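Tinport Kitchen Project — Progress report, February
Print this page | E-mail this page
14 shares | 3 comments

Hello again to everyone at the Antoniadis fund! This is my second report on the kitchen corner at the Tinport hall, and I'm happy to say there's a lot more to tell you than last time (when it was mostly me complaining about paint).

Money first, as you asked. Your grant was 2,294 dollars and we've spent 1,755 of it so far. The biggest chunk went on the electrical work, which had to be done before anything else could be plugged in. We now have two new outlets along the kitchen wall and a proper breaker for them. After that came the secondhand counter, shelving for dry goods, paint, and a stack of storage tubs from Greltano, who gave us a decent price on the tubs and threw in the lids. Receipts are scanned and in the folder you set up for us. One of them is a bit faded — I've written the amount next to it in pen.

The walls took three coats. I'd picked a color called something like "morning cream" and it went on looking like old mustard, so we painted over it in a pale gray-white and everybody calmed down. It makes the corner feel bigger, and we kept the brick where we could, so it still looks like the same old building.

The floor we left alone. I know the original plan had new tile, but the marble-pattern floor is sound and cleans up fine with a mop and some patience. That freed up enough to fix the sink, which I'd completely left out of the budget (my mistake, and I did mention it in my e-mail). The faucet runs properly now and the cabinet under it has a new base.

People are using the place, too! The sign-in book shows 81 visits since we opened the corner up, mostly the after-school group and the Trukenar sewing circle, who have moved their whole session so they can make lunch together. I'd guessed we might get half that. The sewing circle has asked for a second kettle and I've said we'll see.

Now, the refrigerator. You'll remember we budgeted for a full-size one and I asked if we could start with a small one and see how it went. It's white, it's basic, it has a little freezer compartment across the top and a dial for the temperature, and it came to us secondhand. I wanted it up off the floor so mopping around it would be easier and nobody would have to fold in half to reach the bottom, so it stands on bricks with a flattened piece of cardboard underneath to protect the floor.
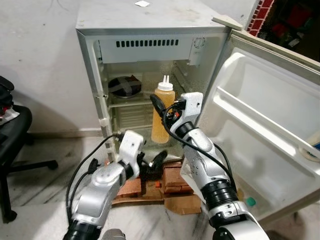
I'd like to get a proper low stand for it before summer. Bricks do the job, but I'd feel better with something made for the purpose, and a stand with a shelf would give us a spot for the dish towels as well. I've seen a couple for a fair price and will send you the quotes before I buy anything.

The top of the fridge needs a good scrub, too. It's a magnet for dust and bits of paper, and smudges show up on white like you wouldn't believe. I've added it to the weekly cleaning sheet, along with the door shelves, which tend to collect whatever people have in their hands when they walk past. Food and drink only in there from now on, please and thank you — there's a note going up.

We also need to settle how the space gets shared. There's one wire shelf, a crisper at the bottom and the door, and three groups who'd all like a piece of it. My plan is a label with a name and a date on every container, and anything without one goes out at the end of the week. If that doesn't work, I'll come back to you about the bigger model.

Still to do before my next report: the stand, hooks for the aprons, a light over the counter (it's gloomy back there after 4 p.m.), and a lockable cupboard for the cleaning stuff. I expect all of that to fit inside what's left of the grant, and I'll tell you early if it doesn't. I also owe you the revised inventory, which is half typed up on my laptop.

Come by for coffee if you're in the area. Late morning is best, when the sewing circle has usually got something in the oven.

3 comments | Share this report | Print | E-mail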